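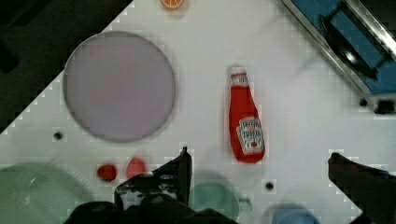
Plate, ketchup bottle and the hob, from the gripper side.

To: kitchen-work list
From: Sharada Menon
Subject: Re: Will the arms take the prep shift?

Dear all,

I answer to the message which came in May:

> At Jastgate we are told that the arm comes to the prep line
> after the summer. We are 39 people in the kitchen. The manager
> says no job is lost, but he does not say what the job will be.
> How was it at Posow?

I can speak only for our canteen, and I ask you to excuse my English.

Before the arm, I laid out plates and cups from six in the morning. Now I spend the first part of my shift in the training room with toy food. I put the things on the table, I start the exercise, and I write down what the arm did with each item. Then I mix everything and start again. It is lighter for the back, I must say this. It is also more lonely, and at the start I missed the talking very much. 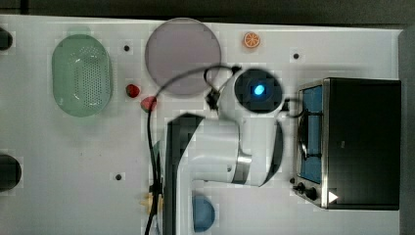 The second change is the pay sheet. Under the old rules a training hour was counted as a "support hour" and it was paid less than a kitchen hour. We complained together, with help from our colleagues at Wesska, and after 2 meetings it was corrected. Please look at this point in your own contract before the arm arrives, because later it is much harder.

The third is who may stop the machine. In our first plan only the technician from Subramaniam could do it. Now every person on the shift has the right to press stop, and must not explain it to the manager on the same day. I advise you to get this in writing. 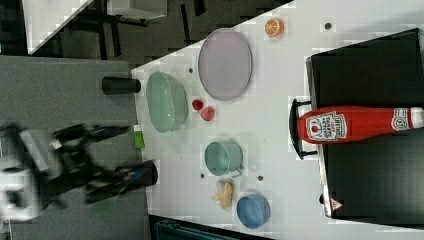 Someone also wrote to me privately: do the older colleagues get the same training as the young ones?

With us all of them were offered the same course, in working time, and those who did not want it could stay at the serving counter.

If Jastgate wants to see our shift plan, I can send it after I have asked my supervisor.

With kind regards,
Sharada Menon
Posow canteen, morning shift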